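Wenden has new house rules for its two-armed robots

March 10, 2022

I spent most of yesterday afternoon at Wenden, reading a rulebook. I know, I know. But it's 8 pages long, it's written in plain words, and I think a few other labs are going to want to borrow it!

The rules cover what the company calls shared-table work, meaning any job where two arms have to reach into the same small patch of space. Until now every team there had its own habits. One group kept its speed limits on a sticky note (I saw the note, it's still up). Starting in April everybody works from the same sheet, and anyone who wants to run a session signs it first.

Beathag Lindsay wrote most of it. She told me she began with the lab's own log of stops, all 718 of them, and sorted them by what had gone wrong. Collisions were rarer than she'd guessed. Straps, cords and cables made up the biggest pile, and that's why soft and loopy things get a whole section to themselves.

That section is the one I liked best. If an arm is holding a strap, the other arm has to stay at the slow setting until the strap is let go. Anything with a zipper or a mesh pocket gets opened and checked by a person before the session. Cables on the arms themselves need enough slack for the full reach, and somebody has to move each arm through that reach by hand at the start of the day — no skipping it because it was fine last night.

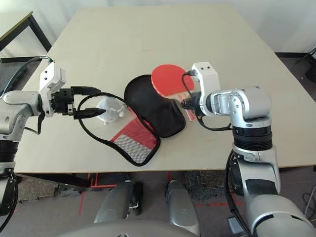 Then there's the floor. People stay outside the taped lines while the arms are powered, and the person at the stop button can't be the same person who's typing notes. That second one caused some grumbling, because it means two people for every session. Lindsay didn't budge on it. "If you're looking at a keyboard you aren't looking at the arms," she told me, and I couldn't come up with a good argument against that.

A smaller rule I would never have thought of: every session has to end with both grippers open and empty, and the operator writes down what was left on the table and which piece goes with which. Sports gear is the example in the text, as things like cases and paddles tend to wander off from each other between shifts.

Wenden tried the draft over almost 6 weeks before settling on the final version. In that time the teams logged 3,053 grasps under the new rules and sent in a stack of complaints, mostly about the paperwork. The sign-off form got cut down to a single page as a result. The speed limits stayed as they were.

McIver, which shares the building, is reading the rules now and may take on the cable section for its own benches. Lindsay says she's happy to send a copy to any lab that asks, and she'd like to hear which parts don't work. Comments are open through the end of April, and she's reading all of them herself.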